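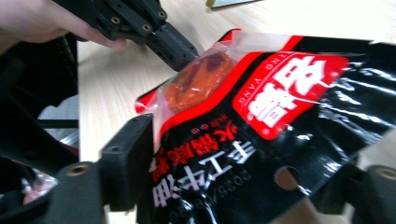 Brurach, 8th March

4. Recording Two-Handed Demonstrations: Packaged Food

Applies to Drostar hand-held grippers, left and right, used with Liem recorder software. Complete Section 3 (mounting and cable check) first. Single-hand recording is covered in Section 5.

4.1 Scope

The Flekadia packing task consists of picking up sealed snack packages from a tabletop and placing them in an open container. The operator performs the task with one gripper in each hand. Jaw opening, gripper position and camera images are stored together as one episode. The robot is not connected at this stage.

4.2 Preparing the table

1. Clear the tabletop of anything that is not listed on the task sheet.
2. Check that the table clamps are tight. Push on each near corner in turn. If the top shifts, tighten and check again.
3. Place the container upright and open, toward the far side of the table. Do not stand it over a cable hole.
4. Lay the packages flat. Leave enough space between them for one open jaw.
5. Vary the direction of the printing from one episode to the next. Upside-down packages are valid and should make up part of every set.
6. Route each gripper cable outward, left cable to the left and right cable to the right, with a free loop long enough for a full reach to the container.

Note: Glossy film reflects overhead light. Streaks of glare on a black or metallic package are acceptable as long as its outline can be followed in the gripper view. Do not flatten the film to remove them.

Caution: Use sealed packages only. Remove any package with a split seam from the set and wipe the jaw pads before continuing. Packages used for recording must not be eaten.

4.3 Starting a session

1. Hold both grippers clear of the table, jaws fully open.
2. In Liem, select Session, then New, then Two-handed.
3. Enter the operator name and the task code printed on the task sheet.
4. Close and open the left jaws once. The left bar on the screen must travel from end to end.
5. Repeat with the right jaws.
6. If a bar moves when the opposite gripper is closed, the cables are swapped at the hub. End the session, correct the cables and start again from step 2. Swapping the labels in software is not supported.
7. Bring both grippers to the start position, 145 mm above the near edge of the table, and hold still until the tone sounds.

4.4 Performing the demonstration

1. Choose the first package before moving. Pauses in the middle of a reach are recorded as part of the motion.
2. Approach with the jaws open and pointing down toward the package.
3. Let one jaw touch the tabletop lightly beside the package. Slide until the film begins to rise, then close.
4. Grip a border or a folded edge where there is one. Do not grip across the contents.
5. Lift straight up before moving sideways.
6. Lower the package until it is inside the rim of the container, then open the jaws. Do not drop it from above the rim.
7. Return to the start position and hold until the second tone.

The time limit for one package is 18 seconds from the first tone. Episodes that run over are marked "Long" and left out of the export unless a reviewer restores them.

If the package lies too flat to grip, the free gripper may be used to hold it down or to push the film up from the opposite side. Keep the ribbed body of the helping gripper out of the path of the working one. Contact between the two grippers does not spoil an episode, but a knock hard enough to move a camera does. Stop and repeat the camera check in Section 3.6.
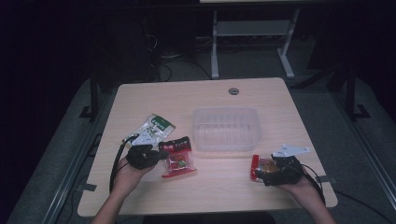
Hand assignment follows the position of the package at the moment the operator chooses it. Packages to the left of the container are taken with the left gripper and packages to the right with the right gripper. The idle gripper stays low and still, outside the jaw path of the working one. With a small red package held in the right jaws, well to the right of the clear container, the right hand is assigned the placement. The red and white package lying close to the left gripper is assigned to the left hand. The white and green bag farther back is on the left side too and follows the same rule. Do not pass packages from one gripper to the other unless the task sheet is headed "Handover."

4.5 Ending and labeling an episode

1. After the second tone, press the foot switch once to save or hold it down to discard.
2. Choose a label from the list: Good, Regrasp, Dropped, Wrong item.
3. Use Regrasp when the package was released and picked up again within the same episode, even if the placement was correct.
4. Reset the table as described in 4.2, steps 3 to 5.

Do not discard an episode only for a regrasp. Recoveries are wanted. Discard when a bare hand touches a package, when a cable drags an item, or when either camera is covered.

4.6 Checking the data

Play back the first two episodes of each session before recording more. Look at both gripper views and the overhead view together and confirm the following.

- The jaw tips are visible in the gripper view throughout.
- The moment of closing in the picture matches the step in the jaw trace.
- No cable crosses in front of a lens.
- The container stays where it was placed.

A jaw trace that lags the picture points to a clock fault. Restart the hub and discard the session. Offsets cannot be corrected after export.

4.7 Reference set

The reference set for the Flekadia packing task holds 636 episodes, recorded by Ningsih Tuhumury and Gwenllian James in October. It is installed with Liem in read-only form. New operators should play several episodes from each of the two recordists before their first session. Tuhumury closes early and lifts slowly; James slides farther under the film and closes late. Both styles are accepted for training. An operator should keep to one style within a session.

4.8 Shutting down

1. Open both jaws fully and set the grippers down on their sides, lenses facing away from the table surface.
2. Select Session, then Close, and wait for the file count to appear.
3. Unplug the cables at the hub first, then at the grippers.
4. Inspect the threaded inserts in each gripper body. An insert that turns with the screw must be replaced before the next session (see Section 9.2).
5. Coil the cables loosely. The smallest permitted loop is given on the cable tag.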